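Estíbaliz Toledo
5th April

I've spent the past week writing the house rules for our two-armed sorting cell at Driltwood. There was already a rulebook. It was 247 pages, and everybody agreed it was excellent, in the way people agree that Proust is excellent.

So, a thread on rules for robots that share a table with people. My qualifications: I once got a safety binder down to one laminated sheet and have been insufferable ever since.

Rule one. The fingers start open, with clear table between them, and the tips stop short of the tray until the operator says "go" out loud. Out loud means with your mouth. A thumbs-up is for concerts.
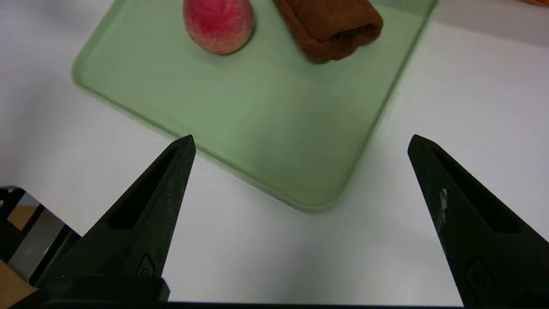 FILED UNDER: SHARED WORKSPACES

Rule two. Mix your test objects. One soft thing that bruises, one soft thing that doesn't. A peach and a rolled towel will teach you more about grip force than a box of identical blocks, and the blocks never complain when you get it wrong, so you never find out.

The old Olarham guide said to use "representative items." I asked three people what that meant and got a tennis ball, a can of soup and a shrug.

Rule three. Look at the fingertips before each session. Scuffs are fine. Scuffs are a diary. What you're looking for is a scuff that wasn't in yesterday's notes, and that means somebody has to write yesterday's notes. I'll let you guess how that rule went over.

Rule four, the one I get email about: ONE arm moves inside the tray at a time. The other one waits outside the rim or above it. Yes, I know your planner handles collisions. Mine does too, right up until somebody edits a config file at lunch.

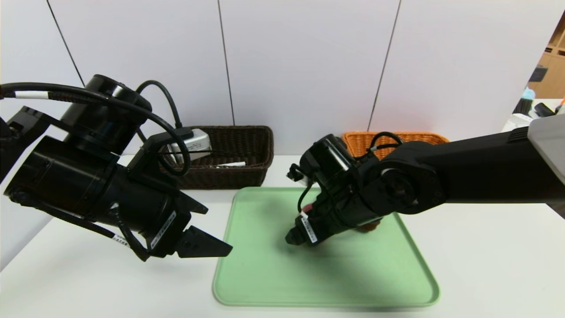
Two-arm rules tend to get written by people picturing two polite arms that take turns like guests at a buffet. Real ones crowd each other. With both arms reaching over the same green tray from opposite sides, there's a lot of elbow in a small space, and the big round joint on the right is also sitting between you and most of the orange basket. Your rule has to say who gives way. Ours says the left arm does. There's no deep reason for it. We flipped a coin and wrote down the answer, and I'd recommend this method to any standards body.

Rule five. Label the gripper, on the gripper. "The left one" is a fine name until two people stand on opposite sides of the table. I have watched that conversation go on for longer than the repair.

Rule six. Cables get checked by hand, along the whole length, with the power off. If a cable loops over a joint, move the arm slowly to the end of its range and watch the loop the entire time. Don't watch your phone. The loop.

A reader at Özkan asks whether all this is overkill for slow arms. Slow arms are where people get careless! Everyone steps back from a fast one. A slow one gets treated like a sleepy dog, and then somebody reaches across it for their coffee.

Which brings me to rule seven. No coffee on the work table. No phones, no keys, no "just for a second." Put it all on the other counter. The other counter can be a disgrace and I won't say a word.

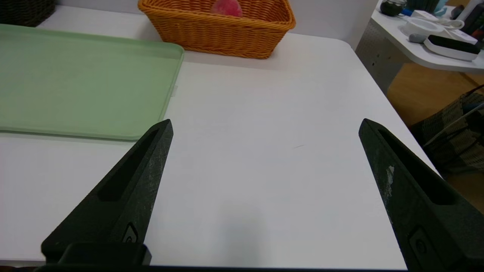 And I mean it about the counter. I tried a clean-counter rule in October and it lasted until people noticed it was me enforcing it. Pick the surface that matters and guard that one. You get maybe one surface per team before they start hiding things from you.

Rule eight. Baskets and trays have a home position, and you put them back there before a new run. Tape marks if you must. I dislike tape marks because they outlive the layout, and six months later some poor soul is lining up a tray with the ghost of a different tray.

Rule nine. Write down the drops. Our target is 100 logged placements before we change a setting, and the log includes the embarrassing ones. A sheet with 50 perfect placements and no drops tells me someone has a very good robot or a very good eraser.

Somebody from Lulludex sent me their version, which has a rule ten: "Use common sense." I love this for them. I have taken rule ten out of every document I've ever been handed. If common sense were evenly distributed I'd be in another line of work, possibly cheese.

Yes, the stop button has its own sheet. No, it isn't rule anything. It goes on the wall by itself in the biggest type the printer can manage, and you read it before you're allowed to have opinions about my other nine.

Replies are open. If you're writing to tell me your left arm has the right of way, please include the coin.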